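About Us

Print this page
E-mail this page to a friend

Welcome to Storkutberg, and thank you for taking the time to find out who we are. We're a small company that teaches languages to grown-ups, mostly in the evenings, mostly in small groups, and we have been doing it long enough that some of our first students now send us their children (and in one case a mother-in-law).

It began in a rented room above a bakery in Ralau, with a single French class and a teapot that didn't pour well. The bakery is gone, but we kept the teapot. In those days a course was whatever the people in the room needed that season. One winter it was a group of nurses getting ready to work abroad, and the next it was a choir that wanted to know what it was singing. We still plan our year that way as much as we can. There's a printed catalog each July, and it's a good one, but if you call and tell us that you and your sister want to learn enough Portuguese to talk to your new in-laws, we'll do our best to put something together for you.

Today we teach in two buildings, the old one in Ralau and the newer one on Gomell Street, which has the better parking and the better heating. The Gomell Street building is where you'll find the office, the reading room and our course library. The library holds 558 titles, from easy readers for absolute beginners to some very thick novels that our advanced students swear they've finished. Any enrolled student may borrow from it, and so may former students, for as long as they like to keep coming by.

We're fond of paper, and we don't mind saying so. Each course has its own binder, with the lesson plans, the handouts and the notes that one teacher leaves for the next. A teacher taking over the Tuesday-type class – the kind where half the group is tired from work and the other half has brought cake – can open it and see what made people laugh and what sent them to sleep.
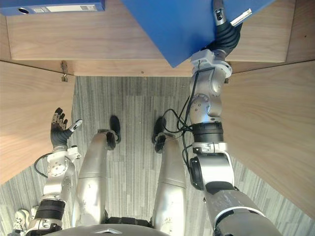

One of our blue binders in hand.

Our way of teaching is called the Pisharody plan, after the street where our founders first lived, and there's less mystery in it than the name suggests. You talk from the first evening. You'll make mistakes, and your teacher will let most of them go by until you've gotten to the end of your thought. Grammar comes along when you have a use for it. We give homework, but it's short, and a good deal of it can be done while you're cooking dinner or waiting for a bus. Groups are kept small, and if a class fills up we would much sooner open a second one than squeeze in more chairs.

When we moved to Gomell Street we spent more of the budget on furniture and floors than our accountant would have liked. People come to us at the end of a long day, and we wanted rooms that felt a bit like somebody's house. You'll see plenty of light wood here, and carpet underfoot, which does wonders for the noise when two conversation groups are going at once.
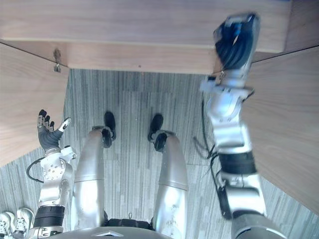
Pale wood and striped gray carpet at Gomell Street.

People often ask which languages we offer. At present you can study Spanish, French, Italian, German, Portuguese and Polish with us all year round, and there's an English program for newcomers to the area that runs mornings as well as evenings. Greek and Dutch come and go depending on interest. A full course is 40 hours. You can spread those over two terms if life gets busy, and life does get busy, so please don't be shy about asking. If you have to miss a class, the handouts will be waiting for you at the office, and your teacher will be glad to go over them with you before the next one starts.

We also have a conversation supper once a month, open to all levels, where each table speaks one language and you sit wherever you feel brave enough. Bring a dish if you can. The Italian table fills up first, so come early.
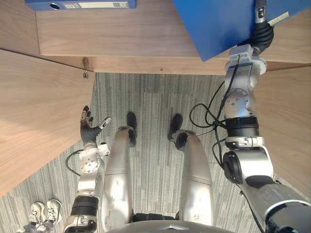 Blue binders, one on the shelf and one in hand.

If you'd like to see the place before you sign up, just stop in. The office is open weekday afternoons and there's nearly always coffee. You may sit in on one class free of charge, in any language, and you won't be called on unless you'd like to be. To reach us by phone, call the Gomell Street office at extension 1603, or 1781 for the Ralau building, and leave a message if we're in class. We do call back, usually the same evening.

Page last updated 07/02/2025

Print this page
E-mail this page to a friend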